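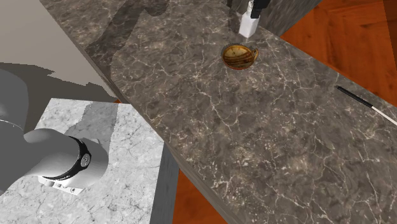

A simulated kitchen counter in Prurkik, with the gripper above a small yellow-brown cup.

Reading time: 2 min

Kallivlow launches Prurkik, a planning tool for people buying their first robot arm

29 Aug 2023 - I'm Thảo Cù, and I look after product at Kallivlow. Today we're opening up Prurkik to everyone, and I'm very excited (I've been boring my family with it since February!).

Prurkik lets you try out an arm on a virtual worktop before you spend any money on a real one. You pick the arm, pick the counter, put a cup or whatever else you handle on top, and see what it can get to from where you've mounted it. Then it builds you a budget - arm, gripper, mounting, fitting, training and the yearly service, all on one sheet you can hand to whoever signs things off.

We ran a trial with 27 small businesses, mostly cafés and catering kitchens. Two of them changed their minds about which arm to buy, and one, Grasso, found it had left the mounting stand out of its sums altogether. That would have been a £3,636 surprise.

"I'd been working from a catalogue and a tape measure," says Chiến Kiều, who plans equipment for Grasso. "Now I can move the base along a bit and see the new price straight away. I've had some long evenings with it, I'll admit."

Prurkik runs in a normal web browser and comes with 20 ready-made worktops. The planning side is free. If you'd like us to check your budget line by line, there's a paid review, and we can book that in over the phone.

Filed under: Automation, Buying & Budgets

Related news
Leasing or buying? Our notes for small kitchens
Cluvurell joins Kallivlow as fitting partner
What to ask before you sign a service contract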